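Home / Local Business / Work Life

The new hire in produce has black fingers and never takes lunch

1 January 2021

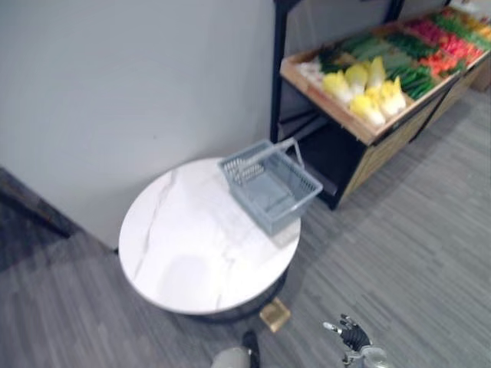 The robot at the basket table, next to the vegetable stand at Nivley.

I've been shopping at Nivley since before they put the carpet in, so when I heard they had a robot helping out I had to go and bother everybody about it. They were very nice and let me hang around for most of a morning.

The robot comes from a company called Clustatura, and it started in July. Its main job is baskets. It picks them up where shoppers leave them and takes them back to the front, and in between it does some of the restocking on the vegetable side (endives are still a people job, they bruise if you look at them wrong). The store's log has it at 1,864 baskets for its first full month and 2,667 for the busiest one, and I'm told that was the month with the big soup promotion.

So what does everyone else do now? Seven people work the floor, the same seven as before, and that was the first thing I asked. The basket run used to fall to whoever was on the early shift, and a couple of them told me their backs are happier. They spend more time trimming and sorting, and more time talking to customers, which one of the cashiers said is a mixed blessing!

It isn't all rosy. The early shift is an hour shorter than it was, and for people paid by the hour that's real money. The manager says those hours moved to the afternoon, but afternoons don't suit everybody, especially if you've got kids to pick up. There's a new chore too: someone has to go over the floor before opening and pick up loose bits and pieces, and fill in a checklist on a program called Relolora that logs people out every few minutes. I heard more grumbling about Relolora than about the robot.

Training was a two-day course, and everyone on the floor took it. They can all stop the robot and move it out of the way, and two of them can change its route.

Nivley's other store, over on Khaemba, is supposed to get the same setup in the spring. It's a smaller place with some 1,579 square feet of floor, and the staff there have asked to see the new shift schedule before anything gets delivered. I'll stop in once it's up and running.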